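Wilareo Piso two-arm table station
3 min read
8 shares · 30 comments

Piso is the two-arm station from Wilareo for teams who want to test table chores: moving food between plates, clearing after a meal, sorting small goods on a packing bench. The arms are fixed over the table and leave the front side free, so a person can work there too.

Many customers ask us the same question before they order. Can it do the chores already? Our answer is: some of them, slowly, and with a person near. Piso can learn to pick up an object of known shape and put it on a plate. It is not ready to set your table while you are in another room.

Round food is a good first task. A donut has a hole, a soft edge and a top that should not be touched, and it can lie flat or lean on another one. We use toy donuts, which can be dropped many times and do not leave sugar in the joints.

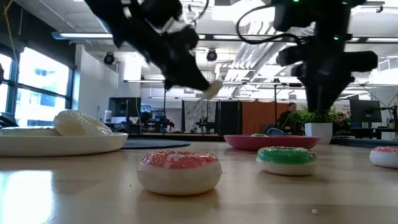 Piso with toy donuts on the table and on the plates.

In our own trial in April we made 131 pick attempts with donuts lying flat, and 105 ended with the donut on the correct plate. Most of the failures came near the rim of a plate, where the fingers have little space to open. Donuts which lean were not part of this trial. We will test them separately and write the result on this page, also if it is not a nice one.

For shop-floor use the situation is a little better. The parts are the same every day and they arrive in the same place. Our customer Nambiar uses Piso to put small parts in trays, and one worker looks after the station together with other duties.

What is included: two arms with grippers, the overhead mount, cables, and the Asier teaching software. The table and the plates are not included. Please plan one day for mounting and calibration.

What we do not recommend yet: knives, thin glass, hot liquids, wet cloths and anything a child will eat directly after.

The warranty is 30 months for the arms and 8 months for the gripper fingers, which wear faster. Spare fingers can be ordered in pairs.

131 people saved this page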